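otedex-align

Command-line tools for lining up wrist camera video with gripper width readings from the Plurkisetti hand-held gripper.
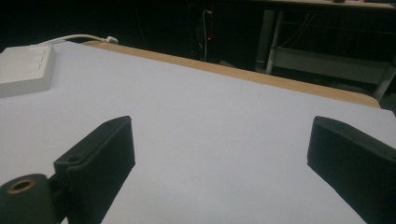

Each recording has two streams: the video, and a log of finger width from the encoder. They run on separate clocks. The tools in this repo estimate the offset between them, resample the width log to the frame times, and write one file per episode that the Duma training code can load.

Install

Python 3.9 or newer. From the top of the repo:

pip install -e .

ffmpeg has to be on your path. A GPU is not needed.

Usage

otedex-align check session_dir
otedex-align run session_dir --out aligned/

Run check first. It lists episodes with dropped frames, missing width logs or a log that ends before the video does. run skips those episodes unless you pass --keep-bad.

How the offset is found

The fingertips are tracked in the lower part of the image, and the distance between them is compared with the logged width. The offset that gives the best match is kept. An episode needs at least 2 full open and close motions for this to work, so start every recording with them. If the match score is below the limit in config.yaml, the episode is marked "unsure" and left out of the output.

The tracker looks for dark fingers against a lighter surface. On a black mat it loses the tips often. Use --tip-mask to supply your own mask in that case.

Output

frames/ resized images
width.npy finger width in millimeters, one value per frame
meta.json offset, match score, tool version

Known problems

Phones that change frame rate partway through a recording give a drifting offset. Only a constant offset is corrected.

Episodes shorter than 7 seconds usually come out as unsure.

The Matheson log format is read but not written. The old converter was removed in October and is still on the legacy branch.

run holds a whole episode in memory. Split anything longer than 90 seconds with otedex-align split before running it.

Tests

pytest tests/

The slow tests download a small sample session. Skip them with -m "not slow".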